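Wrist cam and table glare: keep the episodes or bin them?

nelli_a
We're collecting demos for a pick and place policy. 1295 episodes so far, all teleoperated, one wooden table, wrist camera plus one overhead. I went through a batch last night and a lot of them have a bright reflection right between the fingers before the grasp. Do I drop those or leave them in? Training starts in February and I'd like to settle it before then.

barrios_e
Leave them in. If the lamp will be there when the policy runs, the policy needs to see it.

Lammers28
Disagree. We had the same thing at Dastham and the model learned to go for the bright patch. Open fingers, glare in the middle, and it would close on nothing. We put a matt cloth down and redid the lot.

barrios_e
How many did you have?

Lammers28
Not enough, I'll admit. But 3927 by the end, after the cloth, and the empty grasps mostly went away.

barrios_e
So you changed the cloth and the amount of data at once. You can't tell which one fixed it.

Lammers28
Fair. I still wouldn't train on a shiny table if I had the choice.

svenja_f
Nelli, is your exposure locked? On auto the whole picture shifts as the hand comes down, and that bothered our model more than any reflection did. Can you post a frame?

nelli_a
Exposure is locked, yes. It was on auto for the first 10 episodes and I've already thrown those out. This one is pretty typical, fingers open, nothing between them:

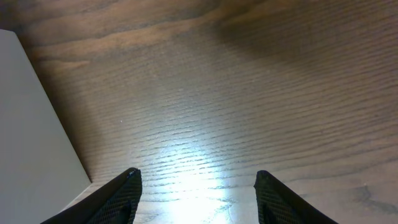
I could move the lamp, but then the older episodes won't match the new ones. Thomas on our side wants to keep the old set and record the rest with the lamp in different places, so the bright patch isn't always in the same spot. That seems sensible to me but it's more work for whoever is on the controls.

svenja_f
I'd go with Thomas. The patch is sitting right where an object would be, so move it about. Write the lamp position in the episode notes too, you'll want to split on it later.

Lammers28
Or buy a cloth.

barrios_e
And then somebody takes the cloth away and it stops working.

nelli_a
Going with the lamp — I'll hold back one position for testing and post the results with and without the old set.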